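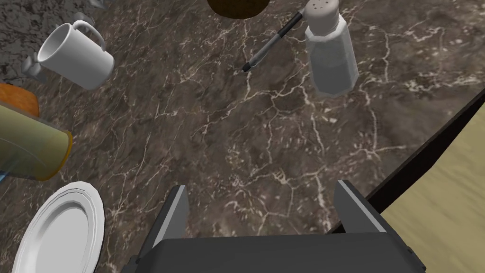 시뮬레이션 주방 조리대. 그리퍼는 벌어진 채 아무것도 안 잡고 있고, 소금통 옆에 펜 한 자루.

저희 팀에서 요즘 제일 많이 싸우는 주제가 뭔지 아세요? 알고리즘도 아니고 장비 예산도 아니고, 바로 "장면을 어떻게 어질러 놓을 것인가"입니다 ㅋㅋ 진지하게 회의까지 잡아가면서 싸워요. 머그컵을 눕혀도 되느냐, 펜이 소금통 뒤로 들어가도 되느냐, 이런 걸로요. 밖에서 들으면 좀 웃길 것 같은데 안에서는 다들 목소리가 커집니다.

그래서 결국 규칙 문서를 쓰게 됐고, 어쩌다 보니 제가 쓰는 사람이 됐어요(먼저 불평한 사람이 쓰는 게 저희 팀 전통이라…). 1월에 초안을 올렸고 3월 30일에 드디어 합의본이 나왔습니다! 문서 이름은 Orport 장면 구성 규칙. Orport는 저희가 쓰는 집안일 조작 시뮬레이션 프로젝트 이름이에요. 전부 합쳐서 규칙이 15개인데 다 옮기면 너무 길고, 쓰면서 제일 고민했던 것들만 여기 풀어볼게요.

먼저 배치 간격 얘기부터요. 예전에는 물건을 그냥 난수로 뿌렸거든요. 그러면 물건끼리 파고들어 있거나, 시작하자마자 튕겨서 날아가거나, 조리대 밑으로 떨어져 있거나, 별일이 다 생깁니다. 그래서 이제는 물리 엔진을 먼저 2초 돌려서 다 가라앉힌 다음에 첫 화면을 저장하기로 했어요. 가라앉힌 뒤에도 움직이고 있는 물건이 있으면 그 장면은 버립니다. 고쳐 쓰지 말고 그냥 버려요. 이게 은근히 어려운 규칙이더라고요. 예쁘게 나온 장면일수록 머그컵 하나만 살짝 옮겨서 살리고 싶은 마음이 들거든요. 근데 손으로 고친 장면은 나중에 같은 시드로 다시 만들 수가 없어요. 저도 이걸로 한 번 크게 당해서, 이 문장만큼은 굵은 글씨로 써놨습니다.

그다음이 제일 길게 싸운 "넘어진 물건" 문제. 맨 위 화면에도 흰 머그컵이 옆으로 누워 있잖아요. Trurkbridge 쪽 팀은(저희랑 자산 라이브러리를 같이 쓰는 곳이에요) 컵은 무조건 세워서 시작해야 한다는 입장이었어요. 평가 결과를 비교하려면 시작 자세가 고정돼야 한다고요. 일리 있는 말이죠. 근데 저는 반대였어요. 우리 집 싱크대만 봐도 컵이 얌전히 서 있는 날이 별로 없단 말이에요 ㅠㅠ 그래서 합의한 게 이겁니다. 넘어진 물건은 허용하되, 장면 기록 파일에 자세를 꼭 적을 것. 그리고 평가표에서는 선 것과 누운 것을 섞어서 평균 내지 말 것. 섞어서 낸 숫자는 보기에는 좋은데 나중에 뭐가 안 되는 건지 알 수가 없더라고요.

가림에 대한 규칙도 있어요. 펜 한쪽 끝이 소금통 뒤로 숨는 정도면 괜찮다, 가려진 것도 난이도의 일부다, 이렇게 정리했습니다. 대신 집어야 할 대상이 첫 화면에서 완전히 안 보이면 그건 "찾기" 과제로 따로 분류해요. 집기 과제 이름을 달아놓고 찾기까지 시키면 반칙이라는 게 다수 의견이었고, 저도 여기엔 군말 없이 찬성했어요. 화면 가장자리에 걸려서 잘리는 물건도 비슷하게 다룹니다. 방해물이 잘려 있는 건 상관없고, 대상이 잘려 있으면 표시를 남기고요.

배경 무늬는 생각보다 할 말이 많은 주제예요. 이런 짙은 갈색 대리석은 하얀 줄무늬가 온통 가지를 치고 있어서 사람 눈에도 좀 어지럽습니다. 처음 초안에는 제가 "무늬가 과한 재질은 피한다"라고 썼다가 바로 지적받았어요. 과하다의 기준이 뭐냐고요. 맞는 말이라 할 말이 없었습니다 ㅋㅋ 지금은 재질 목록을 정해두고, 학습용과 평가용에 같은 재질이 겹치지 않게 나누는 걸로 바뀌었어요. 취향 얘기를 규칙에 넣으면 꼭 이렇게 되더라고요. 여러분도 혹시 이런 문서 쓰시게 되면 "적당히", "과하지 않게" 같은 말부터 검색해서 지워보세요. 저는 지우고 나니까 문서가 한 쪽 넘게 줄었어요…

아, 그리퍼 시작 상태도요! 이건 당연한 건데 당연해서 아무 데도 안 적혀 있었던 항목입니다. 두 손가락을 벌린 상태, 잡은 것 없음, 어떤 물건과도 닿지 않음. 이 세 가지를 시작 전에 코드로 확인합니다. 눈으로 보고 넘어가지 않기로 했어요. 위에서 비스듬히 내려다보는 화면에서는 손가락 끝이 접시에 닿았는지 떠 있는지 구분이 잘 안 되거든요. 접촉 정보는 시뮬레이터가 다 알고 있으니까 그냥 물어보면 되는데, 왜 그동안 화면만 노려보고 있었는지 모르겠어요.

이름 붙이는 규칙에서는 좀 허무한 사건이 있었습니다. 같은 물건이 라이브러리 두 군데에 서로 다른 이름으로 들어 있었던 거예요. 한쪽은 소금통, 한쪽은 양념통. 그래서 "소금통을 접시 옆에 놓아라" 하는 지시문이 어떤 장면에서는 통과하고 어떤 장면에서는 대상 없음으로 떨어졌죠. 이걸 잡느라 이틀을 썼어요, 이틀을! 이제는 자산마다 대표 이름을 하나만 두고, 별명은 별도 칸에 적습니다. 뭔지 애매한 물건은(둥글둥글한 빵 종류가 특히 그래요) 지시문 대상으로 쓰기 전에 다른 사람한테 화면만 보여주고 뭐라고 부르는지 물어봐요. 대답이 갈리면 방해물로만 씁니다.

실패 기록은 Undomholm에서 쓰던 방식을 거의 그대로 가져왔어요. 제가 예전에 다니던 연구소인데, 거기는 성공률을 적을 때 버린 장면이 몇 개인지도 같은 줄에 적게 했거든요. 그때는 귀찮아서 투덜거렸는데 지금 와서 제가 똑같은 걸 팀원들한테 시키고 있네요. 버린 장면 수를 안 적으면 어려운 장면만 슬쩍 빠져도 티가 안 나요. 나쁜 마음이 없어도 그렇게 됩니다. 새벽에 결과표 채우다 보면 "이건 장면이 이상한 거였지" 하면서 빼고 싶어지니까요. 버리는 건 실행 전에만 할 수 있고, 실행한 다음에는 무슨 일이 있어도 결과에 넣기로 했습니다.

아직 결론 못 낸 것도 있어요. 조리대 끝을 어디까지 장면에 넣을 거냐 하는 건데요. 물건이 떨어지면 실패로 칠지, 무효로 칠지 아직도 의견이 반반이에요. 저는 실패라고 봐요. 진짜 부엌에서 컵이 떨어지면 무효라고 안 하잖아요. 근데 로봇이 건드리지도 않은 물건이 굴러서 떨어지는 경우까지 실패로 치면 억울하다는 말도 이해가 가고요. 일단은 따로 세어놓고 다음 개정 때 다시 얘기하기로 했습니다.

혹시 비슷한 규칙 만들어 보신 분 계시면 댓글로 좀 알려주세요. 특히 투명하거나 반투명한 통을 어떻게 다루시는지 너무 궁금해요. 저희는 그 항목이 아직 "추후 작성"으로 비어 있거든요. 다음 글에서는 조명 설정 규칙을 써볼게요. 초안은 반쯤 써놨고, 그림자 부분만 더 손보면 올릴 수 있을 것 같아요.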